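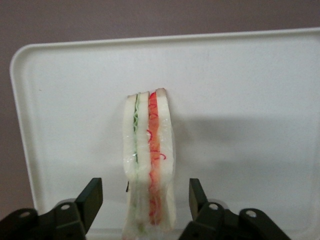 Shelf labels, part 1. A label has to name the food, list ingredients in order of weight, and carry the pack date. Clear wrap wrinkles, as on the sandwich on the white tray, and a sticker put over a wrinkle lifts at the corner.

2/ Use a flat label no wider than the flat part of the pack. We moved to the Dastero 14 mm roll in May. Print is small but legible.

3/ Ingredients inside ingredients go in parentheses. Bread is an ingredient. So is what's in the bread.

4/ Evander Ogilvie has the Dimdale template. Ask him for version 7.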